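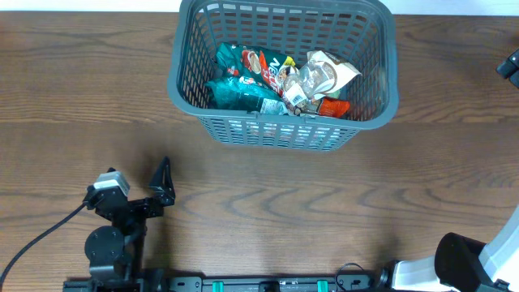
Bag picking, two arms, which fingers?

Reading time: 4 min
Print this thread | E-mail this thread

kzavala
Right, quick one before I lose the bench. Two arms on the rail, basket at the far side, job is to get crinkly snack bags out one at a time and put them down on the table. Camera is fixed. I've got the current fingers on now and want to know whether to stick with them or go to the wide soft pads from Nistberg. Anyone run both on film packaging? Rigid stuff is fine, boxes are fine, it's the shiny bags that do my head in.

ebbe_e
Wide pads. Points will go straight through a bag sooner or later.

skekdale_kirsty
Disagree. Did 500 picks with each in March, same basket sort of thing, plastic with slots all over. The pads were lovely on the top bag and hopeless once the pile got low, couldn't get them down the sloping sides. Points got in every time. Punctured 4 bags out of the 500 and two of those were my fault, had the closing force set daft high.

ebbe_e
4 is 4 too many if there's food in them.

skekdale_kirsty
Depends what it's for. If kzavala is only collecting runs, who cares about a burst bag. If it's going to a customer, fair enough.

kzavala
Collecting runs. Bags get reused until they're rags. One's already crumpled open with the clear bit flapping about, and both grippers hate it differently

m_tveit
What are you doing about the glare? That would worry me before fingers. Shiny teal film under a ceiling light, depth goes to mush. We had whole bags missing from the depth picture at Trorolach and spent ages blaming the arm.

kzavala
Colour only, no depth. Glare's still a pain though. There are white patches on the bags and they move whenever a bag moves.

m_tveit
Then turn the light down or bounce it off the wall before you buy anything. Free fix. Lock the exposure as well, if it's on auto it'll pump each time an arm goes over the basket.

ingvild_w
Second the exposure thing. Also move the camera or the basket. If the top rim is out of shot you're throwing away the bit where most of the snags happen. We pulled ours in 80 mm and the number of "why did it stop" clips dropped off straight away.

ebbe_e
80 mm closer and the arms start hitting each other.

ingvild_w
Not if you stagger them? One waits back, other goes in. Slower, yes.

ebbe_e
Half the point of two arms gone then.

skekdale_kirsty
Not really, second arm's job is holding the basket. Try pulling a stuck bag out of a light plastic basket with one arm — basket comes with it. Rim's a nice thick thing to grab on most of them.

kzavala
ok hadn't thought of holding the rim. At the moment it just slides. Was going to stick it down with tape

m_tveit
Tape is fine for a day. Then you find you've trained the thing on a basket that never moves.

vidalin_fan
Has anyone tried the Vídalín controller with a setup like this? Swapped mine in last month and the grip feels much gentler, you can cap the current per finger. Made more difference than changing the fingers did. Bit of faff to set up, the manual is about three pages and one of them is the cover.

skekdale_kirsty
Yes, and went back. Cap's good, but the lag at the start of closing drove me up the wall. Bag's slid off by the time it bites.

vidalin_fan
Whcih firmware? The old one did that.

skekdale_kirsty
No idea, the one it came with.

vidalin_fan
That'll be it then.

ingvild_w
Would test the fingers properly before touching the controller. Change one thing. 300 picks each, same bags, same starting pile as near as you can manage, write down drops, doubles and holes separately. Doubles are the ones everybody forgets. With the pads we got two bags at once all the time, the film just clings.

kzavala
Roughly how long does 300 take you?

ingvild_w
An afternoon if nothing jams. So a day.

ebbe_e
Or put tape round the points and have blunt points. Cheap, ugly, works.

kzavala
Ha. Might be the first run tbh. Plan is: light down, exposure locked, other arm on the rim, points as they are, then taped points, then the Nistberg pads if I can borrow a set. Controller stays put for now, sorry vidalin_fan.

vidalin_fan
You'll be back.

m_tveit
Watch the gripper cable when you bring that second arm across. If it hangs in a big loop over the table it will catch on the rim at some point. Clip it to the arm.

ebbe_e
Still say pads.

kzavala
noted lol. Will post the numbers when theyre in.

Related threads
Soft pads going shiny after a month, normal?
Cable clips for small arms, what do you use
Skekdale rail: spacing for two arms
Locking exposure on a fixed camera
Picking from deep baskets without hitting the sides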